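Hamann Hardware Price List

Category: Open Data > Retail and Trade
2 min read

A cleaned-up copy of the shelf price lists from Hamann, a chain of small hardware stores, with one row per item and store.

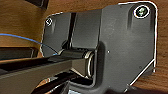

## What is in it

The main file, prices.csv, covers 62 product groups across 27 stores. Hinges, brackets, screws and door closers make up the largest share. Paint and garden goods were left out of this release and will be added in April.

Columns:

- item_id: the code printed on the shelf label
- group: product group, lower case
- store: store number, padded with zeros
- price: price in dollars, tax not included
- pack: number of pieces in the pack
- checked: the day the label was read

If a label had both a sale price and a regular price, only the regular price is kept. Blank prices mean the label was missing or could not be read. Do not treat them as zero.

## Where it came from

The lists were typed in from paper by Stastent and matched against the Posska product index. Items with no match keep their old code, which starts with an X. Store 14 uses its own codes for loose screws, and these have not been mapped.

## Loading

Files are plain UTF-8 with commas. Each file holds up to 1,000 rows, so prices.csv is split into numbered parts. Join them in order before sorting. Only the first part has a header row.

## Known problems

- Pack sizes for wood screws are wrong in some early rows (100 typed as 10).
- "hinge, strap" and "strap hinge" are still separate groups.
- Two stores changed numbers during the collection. See stores.csv for the old and new ones.

## License and contact

Free to use with credit to Helomport, which hosts the files. Send corrections through the issue page and include the item_id and store.

Last updated: 2019-03-26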